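Okay, finally got my hands on the Wumano dev board and I have been grinning since breakfast. Small thread on the graphics side of it, because that's the part I care about!

1/ The chip is Oda's new one, the first where they dropped their old in-house GPU and licensed the Prernatville design. Same driver stack as the desktop parts, so my shaders compiled with 2 changed lines. Two!!

2/ Ran my little voxel demo first (of course I did). At 600 lines of vertical resolution it locks to 30 fps with soft shadows on - and I mean locked, the frame graph is a ruler. My old board did a slideshow at 17 with shadows off. 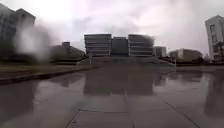

Nanami Fukuda asked if it throttles once the case is closed up, which is the right question and I hadn't tried it. So I shut the lid and left the demo looping through lunch. Clock speed dipped a bit early on, then sat there. Frame rate never moved.

3/ Variable rate shading works too, but you have to turn it on per render pass and the docs have the flag name wrong. It's in the header file if you go looking. I lost half a morning to this, please don't do the same.

4/ Things I don't love: video decode is still on the old block, and the Wallavbridge build tools want a very specific Python version. Use a container and save your evening.

5/ Next up is ray queries. The driver says they're supported, my test scene says black screen, so one of us is wrong (probably me). If you've got them running on this chip, send me your setup code, I'd love to compare - will post mine once it draws a triangle.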